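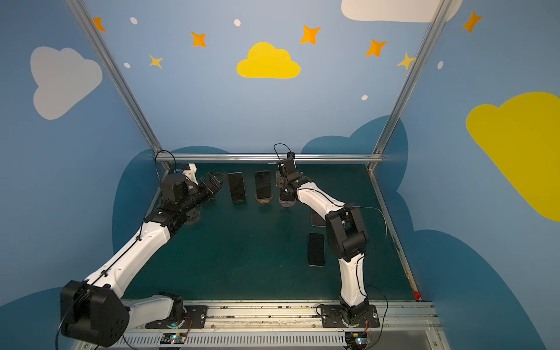
Robot arms and four smartphones, green tabletop

02/04/2019 – Trendville players on Android can finally get the new district. Kovik put the update live this morning, iPhone to follow, no day given yet. It was meant to be a same-day release on both. Wasn't.

The download is 113 MB, on top of whatever the game already takes up on your phone, and you'll want wifi for it. Once in, the Prieto district opens from the ferry stop at the bottom of the town map. You need to be level 24 to go through. Anyone below that gets a locked gate and a sign telling them to keep building, same as with the harbour back in November.

What's in it: a night market, six new shop types, a tram line you lay yourself one tile at a time, and the weather finally doing something. Rain now slows deliveries. Snow stops them unless you've bought the plough, which costs gems at the moment but should be sold for coins later on, according to the patch notes. No word on how many coins.

Trading between towns has changed as well. Offers used to sit on the board until someone took them, now they drop off after 24 hours and your goods come back to the warehouse. If the warehouse is full they go to the post office and wait there. Players have been asking for this for ages, the old board was clogged with people selling bricks at silly prices.

Not all smooth. A good few players who tapped the download button on the Cavine store page early on got a 404 and nothing else. Cavine carries the game for phones without the usual app shop, and the link seems to have gone up before the file did. It was working when we tried at lunchtime. If you still get the error, close the store, open it again and search for the game by name, dont use the banner.

Also being reported, trams that vanish when you rotate the map. They are still running and still earn, you just can't see them. Kovik says a fix is on the way and asks people not to delete the line and rebuild it, as the coins spent on track aren't refunded.

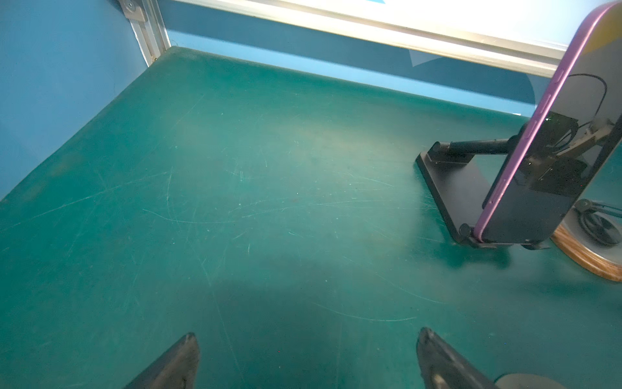

Henryk Mazurek, commenting under the patch notes, wrote that he had already pulled up his whole line before reading that, and wanted to know if support would give the coins back. He also thought level 24 was too high for a district with so few houses in it. "I've played since the start and I only just got in. My sister gave up at the gate." Kovik has replied to say lost coins will be looked at case by case, send your town code with the message. Nothing on the level.

The opening event runs until Sunday night. Log in once a day for a lantern, collect all of them and you get the striped market awning, wich can't be bought seperately. Lanterns you miss are gone.

We'll add the iPhone date when there is one.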